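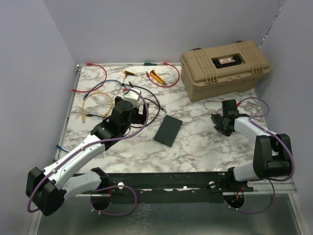 Skemer asked us in September whether a two-armed bench could cope with network cabling, because cables never lie the same way twice. That question more or less describes our job!

2 minute read

Fidico builds and runs the Pivard bench, a two-armed robot cell for fiddly work on small electronics. We rent it out by the week, we set it up, and we stay with it while it learns your task (our favourite part, we'll admit). Tufa, the software that drives both arms, is written here too.
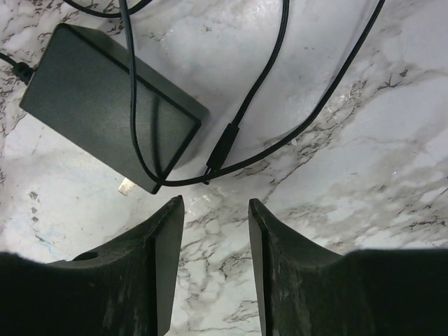 WHAT WE DO
Cable and connector handling

Power leads, USB plugs, Ethernet cables: thin, springy things that like to tangle. Each gripper has its own close-up view, so the software can work from what's between the fingers as well as from the whole table.
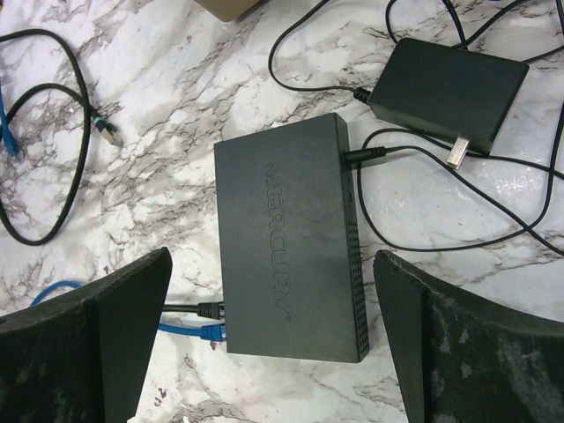 We like to practise on ordinary kit, the sort you'd find in any office cupboard. So far we've logged 3,852 practice runs on the bench, and 1,376 of them were network leads alone.

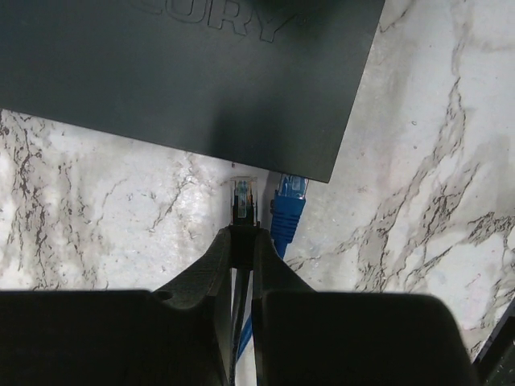

Lining up a plug with its socket is still the hardest bit, and we love it for that. A hire starts with 44 trial runs on your own parts, and you get every recording, good and bad. If the job doesn't suit the bench, we'll tell you then.

Contact us | © Fidico | Back to top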